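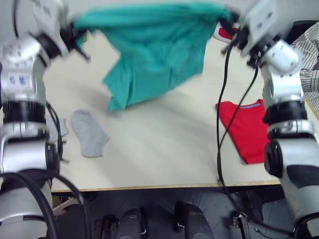
What to know about the new warming room at Asante Hall

Onddale > Newsletter > March 2022 > Safety and Weather

When the power was out in November, many people in Onddale did not know where they could go. I was one of them. I live in the lower part of the town, near the Fument River bridge, and my telephone had no signal from the evening until the next morning. I sat with my coat on and I supposed that somebody would come to tell us something. Later I learned that the library had been opened for the night, but the notice was put only on the town website, and without power we could not read it.

The town has now made a different arrangement. From this month, Asante Hall is the warming room for the whole of Onddale whenever the electricity is out for a long time in cold weather. I went to the information evening, I asked my questions, and I was asked to write the answers down for the newsletter so that people who stayed home have them too.

The hall has its own generator, which stands behind the building on the side of the parking lot. It was moved from the old pumping station on Furkden Road and it was serviced before it was connected. It runs the heating, the lights, the kitchen and the outlets along the north wall. It does not run the elevator. If you use a wheelchair or a walker, please come in by the side door on Furkden Road, where there are no steps, and stay on the ground floor. The washrooms are on the same level.

The rule for opening is simple. If a power failure has lasted two hours and the temperature outside is below freezing, the duty officer at the fire station opens the hall. The officer can also open it earlier, for example when the power company says already in the first minutes that the repair will be long. The hall then stays open until the power is back in all streets, also during the night. I asked specially about this last point, because in November the upper streets had light many hours before we did.

How you will hear about it was the longest discussion of the evening. There will be a text message to everybody on the town list, and a notice on the website as before. But there will also be a fire truck that drives through the town with the loudspeaker, first along the river and then up to the Asante Street side. When the hall is open, a yellow light above the front door is switched on, and it can be seen from the main road. Some people wanted the old siren back for this purpose. The answer was that the siren is kept for flood only, and that two meanings for one sound would make confusion. I find this reasonable, although my neighbour does not.

If you are not on the text list, you can join it at the town office or with the form that came with the water bill. Please look if your number on the list is still correct. A person at the evening discovered that the town was sending messages to a number she gave up years ago.

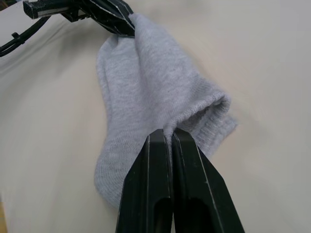
Reading time: 8 minutes

Now some words about what to bring. The hall has chairs, folding cots and blankets, but not enough blankets for the whole town, so take your own if you can carry it. Take your medicines for a full day, your glasses, and the charger for your telephone. Warm dry clothes to change into are a good idea, above all for children, who arrive with snow in their boots. Tea, coffee and soup are free. Baby formula is not kept in the hall, so parents must bring it with them.

Dogs and cats are allowed in the back room, dogs on a leash and cats in a carrier. In November some people stayed in cold houses because they did not want to leave an animal alone, and the town has listened to this. Other animals, please ask first. There was a question about hens, and the officer promised to think about it.

People who use oxygen or another medical machine at home should call the fire station before the winter and not wait for a power failure. The station keeps a list, and people on the list get a visit or a call when the power goes. One outlet in the small office is reserved for machines of this kind - it is on a separate circuit, so it will not stop when somebody turns on the big kettle.

For those who cannot drive or walk to the hall, the school bus will make a round if the roads are passable. It stops at the Fument bridge, at the post office and at the corner of Furkden Road. I must say that the times are not decided. It depends on the driver and on the snow, and it will be announced in the text message and by the loudspeaker.

Some questions had no answer yet. It is not known who pays for the fuel if the hall is open for many days, the town or the regional district. It is also not known if the hall can be used in the summer for people who suffer from wildfire smoke. The building has no air filter at the moment, and the price of one is being asked for.

There will be a practice opening on March 9, from 9 in the morning. The generator will be started and the mains power will be switched off, so that everyone can see how warm the hall gets and how much noise there is. You may come and go as you like. The dance class which normally uses the hall that morning is moved to the school gym.

If you stay at home during a power failure, please remember that barbecues and camping stoves must not be used inside the house, also not in the garage with the door open. The fire station will check your carbon monoxide alarm for free if you bring it to them, and they have batteries in the common sizes.

Questions about the warming room can be left at the town office counter or put in the box beside the door of Asante Hall. I have asked for the bus times to be printed in the next newsletter if they are ready by then.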